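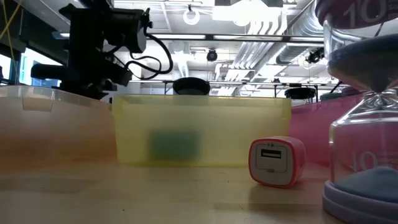
Tuulikki Koivisto schrieb unter die alte Fassung, ihre Kabelschublade sei nach zwei Wochen wieder genauso voll gewesen wie vorher, und ob man das Sortieren nicht gleich lassen könne. Kann man. Oder man sortiert nach Gebrauch statt nach Steckertyp, dann hält es länger. Deshalb die Anleitung jetzt nochmal neu, kürzer, Reihenfolge geändert.

## Was man braucht

- freie Tischfläche, möglichst groß
- drei Behälter, egal welche, Farbe hilft beim Merken
- Klettband, 15 mm breit, Rolle reicht ewig
- Malerkrepp und Stift
- ein altes Handy oder sonstwas zum Testen
- Timer

Label-Drucker geht auch. Hab den von Brumero, Band ist teuer, Krepp klebt genauso.

## Schritt 1: Alles raus

Wirklich alles. Schublade, Rucksack, Nachttisch, die Tüte im Flur. Netzteile mit dazu. Was gerade fest am Router oder Fernseher hängt, bleibt wo es ist - sonst sucht man abends das WLAN.

Noch nichts wegwerfen. Erst Haufen, dann denken.

## Schritt 2: Grob trennen

Timer auf 8 Minuten, nicht länger. Drei Gruppen:

1. **Täglich** - Ladekabel, Ladegerät, Kopfhörer
2. **Manchmal** - HDMI, Kartenleser, Kamera, Drucker
3. **Unklar** - keine Ahnung wozu

Bei Unklar nicht grübeln. Rein und weiter. Die Gruppe ist am Anfang immer die größte, das ist normal.

## Schritt 3: Testen

Nur Gruppe 1 und 3. Jedes Kabel ans Testgerät, kurz wackeln am Stecker. Lädt nur in einer bestimmten Stellung? Weg damit. Isolierung gerissen, Netzteil brummt, Stecker verfärbt: auch weg, garnicht erst testen.

Netzteile: Voltzahl und Polung müssen zum Gerät passen, Ampere am Netzteil gleich oder höher. Steht alles auf dem Aufkleber, winzig. Handytaschenlampe. Wer das passende Gerät findet, schreibt es sofort auf Krepp und klebt es aufs Netzteil. Bei mir lag seit dem Umzug eins für die Schreibtischlampe von Sorkero drin, unbeschriftet. Neues hatte ich im Februar gekauft. Tja.

## Schritt 4: Wickeln

Nicht um die Hand und nicht ums Netzteil, da bricht es am Knickschutz. Locker in Schlaufen legen, so groß wie eine Untertasse. Klettstreifen drum, 4 cm überstehen lassen zum Aufziehen.

Lange Kabel ab 200 cm: einmal in der Mitte falten, dann erst legen. Geht schneller, verdreht sich weniger.

## Schritt 5: Beschriften

Nicht "USB" draufschreiben. Sondern wofür: "Kamera", "Drucker", "Rasierer Bad". Fähnchen aus Krepp nah am Stecker, nicht in der Mitte.

Behälter auch beschriften, an der Seite die man sieht. Klingt blöd, vergessen aber alle die ich kenne.

## Schritt 6: Wegräumen

Täglich nach vorne, Griffhöhe. Manchmal dahinter oder ins Regal. Unklar kommt mit Datum auf den Schrank. Was nach einem halben Jahr keiner vermisst hat, geht zum Wertstoffhof, Elektroschrott, nicht in den Hausmüll. Kleine Geräte nehmen auch viele große Elektromärkte zurück.

## Noch was

Deckel oder kein Deckel: ohne. Mit Deckel landet alles oben drauf.

Die Einsätze von Zivham hab ich probiert, Fächer zu schmal für Netzteile. Für reine Kabel ok.

Akkus und Powerbanks nicht mit in die Kiste schmeissen. Extra lagern, trocken, nicht neben der Heizung. Aufgebläht = nicht mehr laden, zur Sammelstelle.

Liste zum Ausdrucken kommt noch, Drucker streikt. Kabel hab ich immerhin gefunden.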